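Toy and Household Collection in Ustthorpe Brings In 996 Items

Saturday, December 26, 2020

The winter collection of used toys and small household things in Ustthorpe has closed with 996 items, the organizers informed this week. The collection was started in November by the Zurosell exchange shop together with the Dönmez bakery, which kept a box for donations next to its door during all the opening hours.

Residents of Ustthorpe and of neighboring Burngate were invited to bring what their children do not use anymore. The shop asked for clean things in a good condition, but it did not refuse mixed bags, and many families gave the whole content of a drawer in one time. For this reason the sorting is taking longer than the collecting.

Sorting is made on tables with dark green cloth. The things are first put all together in a metal basket, and from there they are divided. Spiky rubber balls, plush toys, knit cloths and plastic bags come out of the same pile, and it is not always easy to decide what is a toy and what was simply in the drawer with it. 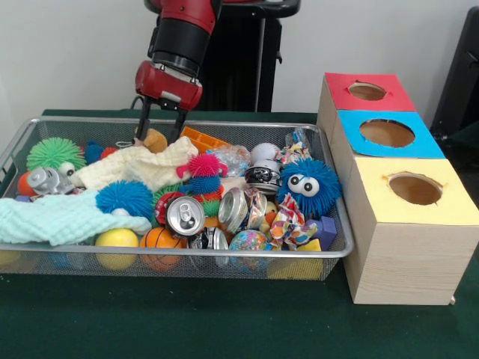
The shop has published a short list of what can be passed on and what can not. Balls of every type are accepted if they keep their shape. Plush toys are washed before they go to the shelf. Building blocks are accepted also when the set is not complete, and they are sold by the bag. Cans, lids and wrappers go to recycling, and knitted pieces are put apart for the textile corner, where they can be taken for free.

Not everything received was expected. In the first week the shop got 25 single gloves and a good number of keys without any lock. The keys are kept at the counter until the end of January, and whoever recognizes one is asked to come and take it.

Small toys for babies and for the first years are the most wanted, according to the shop. Boxes with a round hole in them, as the yellow, blue and pink ones stacked by the tray, are a thing parents ask for often, also without the balls that belong to them. 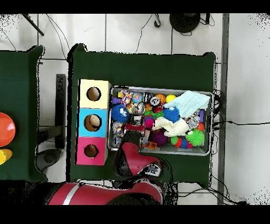

The prices will stay low, as in the last year. A bag of small toys will cost 90 cents, and single pieces will be less. Families who gave something to the collection receive a paper card, and with this card they can choose one bag without paying. The shop says that 25 such cards were given out in the last days before the holidays – more than it had planned to print.

Because of the present health rules, visitors can not search in the tables by themselves this year. They can tell at the door what they are looking for, and a bag will be prepared for them. The shop admits that this is slower and that the children enjoy it less, and it hopes to open the tables again in spring.

A part of the toys will go to Burngate, where the after-school club lost its play corner when it moved to a smaller room. The club asked mainly for balls and soft toys. Tennis balls and balls that look like a globe or a basketball will go there in the first delivery, with the rest to follow when it is sorted.

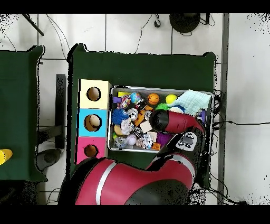
The remaining items will be offered in the Zurosell shop from the second week of January. The Dönmez bakery has agreed to keep its donation box until then, but it asks the people to not leave bags on the street when the bakery is closed – two of them were opened by foxes. Larger objects, as bicycles or doll houses, can be brought only after a phone call to the shop.

Comments (4)

mapleside22
We gave two bags and my son already wants one of the spiky balls back. Is it possible with the card?

Burngate_mum
Thank you from the club parents! The kids have been asking about the play corner since September and this is such a nice thing to hear.

oldtram
Please write the opening hours for January. Last year the page said ten and the door opened at eleven.

k.l.
Think I know one of those keys. Coming by after the holidays.

Recent items

Bakery in Ustthorpe changes its winter hours
Burngate footbridge closed for repair of the railing
Where to bring your Christmas tree
Library returns now possible through the side door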